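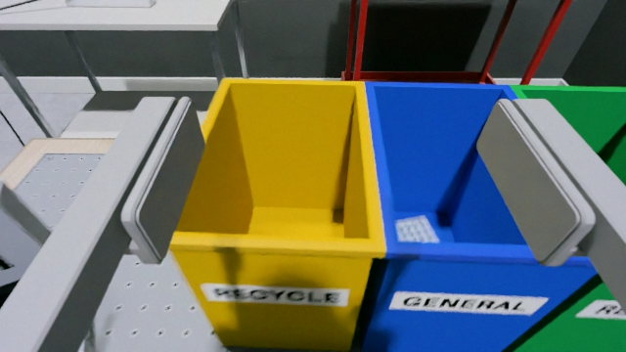

Call for participants: remote operators for project Rozīte

Flanine is looking for people who will steer a simulated robot arm and sort small items into bins. Every run you complete is recorded and becomes an example for our learning system. The work is paid and is done at our office in Carkside, on the second floor of the Notberg building. You do not need to know anything about robots, and you do not need to write code.

What you will do

You sit at a desk with a screen and two hand controllers. In the simulation there is a workbench with a white arm, a two-finger gripper and three bins. The green bin is for returns, the blue bin is for general items, and the yellow bin is for recycling. Before each run you receive one written instruction, for example "put the item in the general bin". You pick up the item, carry it over the correct bin and release it. Then you mark the run as good or bad, and the next one begins.

The starting position of the arm changes from one run to another, and so does the point of view on your screen. Sometimes you work with the view from the gripper, where you see your two fingers and the bins close by. Sometimes you look from the side, and then the yellow bin hides most of the other two. We ask you to read the labels when you can see them and to keep a calm speed. A slow run without a mistake is more useful for us than a quick one with corrections.

Please do not throw away a failed run. If the item slips, try once more and finish the movement, then mark what happened. The system must also see how a person recovers.
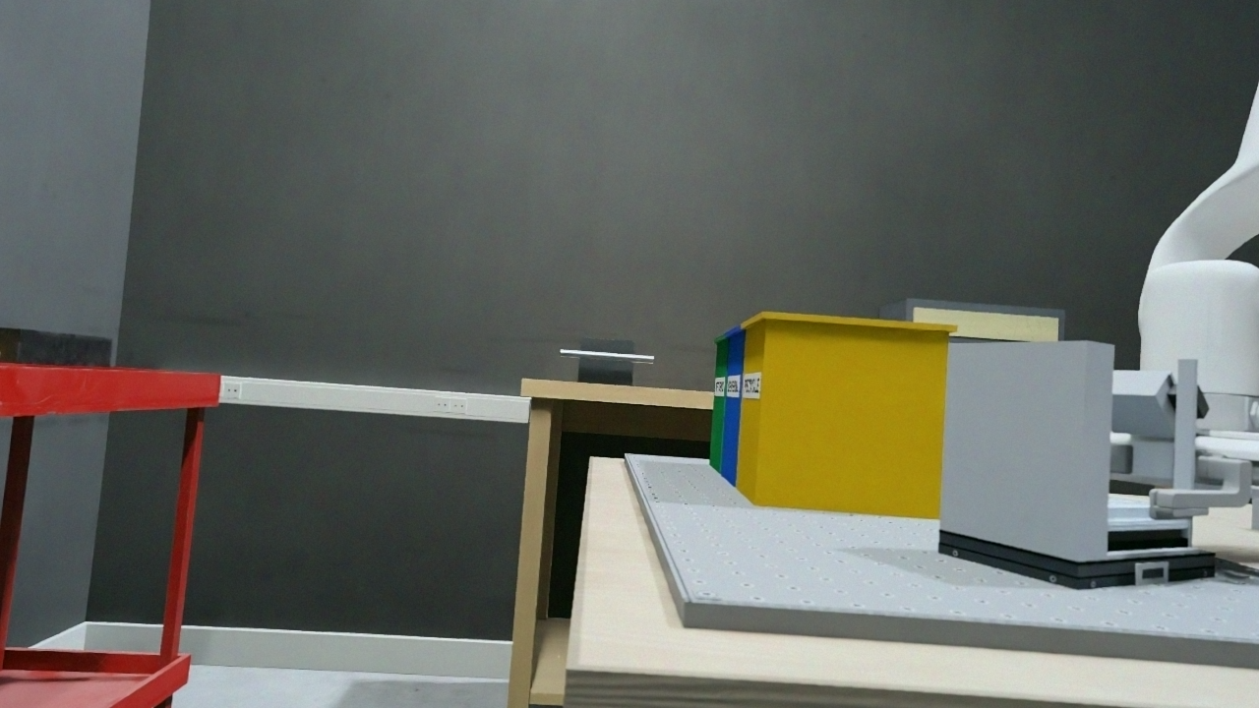
Time and payment

The complete set is 1007 runs, shared among all participants. One session has 30 runs, with a pause whenever you wish. You choose your sessions yourself from the list we send after registration, and most people will come in the morning or in the early evening. Recording continues until the end of August.

A participant who finishes all agreed sessions receives 490 euros. If you must stop earlier, we pay for the sessions you have done. The training session is paid also.

Who can apply

You should be 18 years or older and able to read short instructions in English. You need normal or corrected eyesight and the ability to distinguish green, blue and yellow on a screen. Both left-handed and right-handed people are welcome — the controllers can be exchanged. Experience with computer games is fine but gives no advantage in the selection.

We are sorry that we cannot accept people who work for Flanine or live in the same household with an employee.
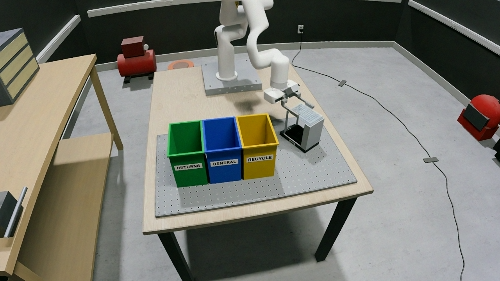 The Rozīte sorting bench in simulation, with the returns, general and recycle bins.

What we record

We save the movements of the controllers, the positions of the arm and the gripper, the simulated views and your good or bad mark. We do not record your face or your voice. Your name is kept apart from the runs and is used only for payment. You may ask us to delete your runs until the day the set is closed.

How to apply

Write a short message to Valdis Ozoliņš at the Flanine office. Please tell us which times of day are possible for you, which hand you prefer, and whether you have used hand controllers before. A curriculum vitae is not necessary. Applications are accepted until March 24, 2018, and every applicant will get an answer, also when the places are full.

The entrance of the Notberg building is from the courtyard side, and there is a lift. If you need a different chair or a higher desk, mention it in your message and we will prepare it before your first session.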